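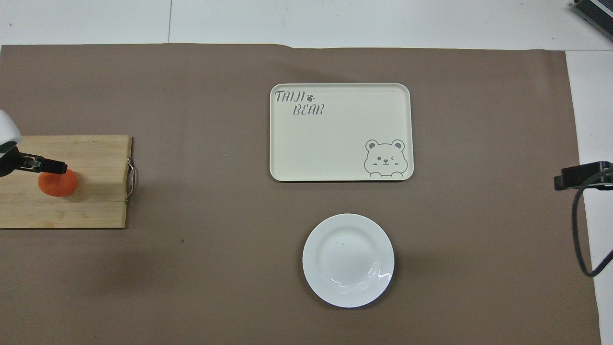

Kitchen-table robotics is mostly housekeeping. I have been putting together a small pick-and-place arm at Zokimness, the shared workshop I pay a monthly fee to leave my tools in, and the time I've spent on motors and maths is dwarfed by the time I've spent moving crumbs, hunting for tape and asking who had the 2.5 mm hex key. The tips below are the ones I would have liked on a card by the bench when I started in January. Most of them cost nothing. Several are about paper, beginning with the big brown sheet everything sits on, which has done more for the arm's success rate than any of the cleverer things I've bought. The job in hand is simple to say: pick up the round orange thing from the cutting board, put it on the plate or the tray, and don't take the bear's ear off on the way.

Getting the table ready

Cover the work surface with one large sheet of plain paper. Brown wrapping paper is fine. The bench at Zokimness is pale and shiny in places and has a seam in it, and the vision software took a great interest in the seam. It tried to pick it up. A matt sheet in a dull colour gives the camera much less to have opinions about.

Buy the paper on a roll and cut it a hand's width longer than you need. Fold lines from flat-packed paper never fully come out. A small kink along the back edge does no harm, but one across the middle will tip a light object just enough to spoil the grasp.

Tape the corners underneath with masking tape. Tape over the top looks neater for one afternoon, then somebody's sleeve finds it. I use the cheap sort and replace it whenever I change the paper.

Change the paper when it has grease on it. I tried to get through a whole project on one sheet as a matter of principle and spent an evening tuning a colour threshold to suit a butter stain.

Brush it down before each session with a dry pastry brush. You'll miss specks. I always miss specks. Small ones are harmless if you tell the software to ignore anything smaller than a pea, and I'd do that before you start crawling over the sheet with tweezers, having done it the other way round myself.

Choosing things to practise on

Use real kitchen things from the start if real kitchen things are what you want it to handle. I began with a set of nice wooden cubes, got very good at cubes, and then discovered that I own no food in that shape.

Start with something round and slightly flattened. Fully round objects roll off when nudged, which is character-building for you but teaches the arm nothing. Something with a bit of a flat to it will sit still and wait.

Matt beats glossy. A shiny object has a bright spot that moves when the lights do, and the arm will go for the bright spot. If you're stuck with a shiny object, turn off the lamp directly overhead and put one to the side.

Choose strong colours against the board. Orange on pale wood is about as easy as life gets. Work up to a potato later, when you have more patience or a better camera.

White plates on brown paper show up well, though a glazed rim will throw reflections in some lights. I find the centre of the plate by its outer edge and ignore whatever is glinting along the rim. Wide-rimmed plates are forgiving in one respect and deceitful in another: there's plenty to aim at, and a thing dropped on the rim will slide either in or out according to its mood.

A tray with something printed on it is a good second target. Ours has a winking bear in one corner and TAIJI BEAR in the other, and it is useful because it only reads one way up. If the bear is at the bottom right, the tray is the right way round, and I can see that from across the room with a mug in my hand. A plain tray gets turned round by whoever wipes the table, and then your saved positions are all the wrong way about and you spend half an hour suspecting the software.

Leave more space between things than looks sensible. The arm needs room to come in from the side and go out again, and so does its elbow, which you will forget about. I lay out the board on the left, tray at the back and plate at the front, with a good stretch of bare paper between them. It looks like a very poor lunch.

Put a cutting board with its handle pointing inwards only if you mean to. A metal loop handle throws a thin shadow that comes and goes with the light, and it's just the right size to be mistaken for something interesting. Mine points inwards because the other way it fouls the arm. I've told the software where the wood ends and that it has no business beyond there.

Marking positions

Draw round things in soft pencil. Felt-tip is easier to see, for you and for the camera, and the camera will then treat every outline as a plate.

If you won't put up with pencil marks, cut an L-shaped corner from scrap card, push the board up against it, then take the card away. It takes a few seconds and gets you back to the same spot every time.

Write the date and the layout on the underside of the paper, in the corner. I have three used sheets rolled up behind the door and two of them are a mystery.

The arm and its fingers

I built mine from a Ratora kit, with a few printed parts of my own where the kit's had been designed by somebody with smaller screws. The kit comes with 6 motors and a bag of fixings. Tip the fixings into a muffin tin, one kind to each cup, before you do anything else. Don't trust the lid of the bag as a dish.

Check the jaws close square. Grip a strip of paper between the tips and tug it, first at the top of the fingers and then at the bottom. If it slips at one end, pack the other with a layer of tape until both hold.

Bare fingers are slippery. Strips cut from a washing-up glove and stuck on with contact glue will hold most fruit. Heat-shrink tubing also works and looks as if you planned it.

Come down over the object and stop short, then close slowly. My first routine arrived at full speed with the jaws already shutting, and I can report that a ripe tomato will go quite a long way across a shared workshop.

Set the closing force with something you don't mind ruining. I keep a bag of old sponge offcuts for it. If the sponge keeps a dent when the jaws let go, back off.

Tighten the base clamp at the start of every session. It works loose. If everything is suddenly missing by the same small amount in the same direction, check the clamp before you change a single number in the program. I've had this written on the wall since the second time.

Cables

Leave slack. A cable should hang in an easy curve and still be curved when the arm is at full stretch. Move the arm by hand with the power off and watch the cable the whole way through.

Keep the slack off to the side, well away from the plates. A black cable lying on brown paper is an obstacle to the arm and a snake to everybody else.

Bread-bag ties are good cable ties for anything you haven't finished with. Use the proper nylon ones on the last day. I used them on the first day and have since cut off enough to thatch a shed.

Label both ends of every lead. Yes, even the one you can't possibly mix up.

Keeping a log

Mine is a school exercise book. I write down the layout, what I changed and whether it worked, and I try to change one thing at a time. By the end of last month it had 1,205 attempts in it, a good many of which read "no" in increasingly small handwriting.

Run at least 500 goes at one layout before you call it reliable. I used to say it was working after six, show it to someone, and then stand there.

Note the time of day if you work near a window. Mine was excellent until four in the afternoon for weeks, and I'd rewritten a fair chunk of the program before I thought of buying a blind.

Bits and pieces

Surdu non-slip mat, the stuff sold for drawers, goes under the paper at the front edge where you lean on it. Don't lay it under the whole sheet, as the bumps show through.

Plekusar cleaning spray takes tape residue off the bench but will also take the printing off plastic. Spray the cloth.

Wash anything that's been in the jaws before it goes back in the kitchen. Better still, don't put it back. The plate and the board now live in a crate marked ROBOT and I've bought others for home.

Put an emergency stop where your left hand rests. Mine was on the right for a while, behind the arm, where I had to reach past the trouble to end it.

Sweep up before you go. The next person on the bench is doing upholstery and has views on glue.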